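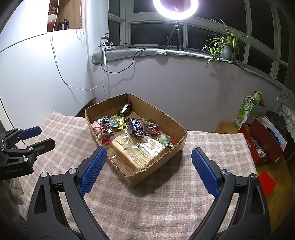

3.2 Preparation of the snack boxes

The packing study was carried out in the dining room of a family house in Lastska. We wanted to know how people share the space in a small box when the snacks have very different shapes. All boxes were open and shallow, made of plain brown cardboard, and their upper edges were cut by hand. For this reason the height of the walls is not the same everywhere, and we report only the inner floor area, which was 500 square centimeters.

The snacks were bought in the Bruvar shop and stored in one cupboard until use. We divided them into block packages, bars and small wrapped sweets. Following Huerta, the block package is called the "anchor" of the box, as the other items usually find their position around it.

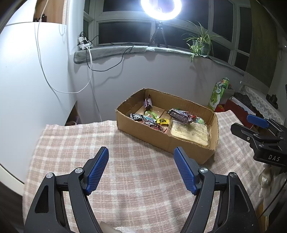
Figure 2. Mixed snacks in an open cardboard box on a plaid tablecloth. The flat pale yellow package takes most of the front right part.

Bars were more difficult to classify than we expected. A bar can lie on the floor of the box, rest on another package, or stand against a wall. We coded these three positions separately. When a bar touched both the wall and another package, the two coders discussed the case until they agreed. Very small sweets were coded as one group, and up to 80 of them were used in a session. The coding rules were not changed after February.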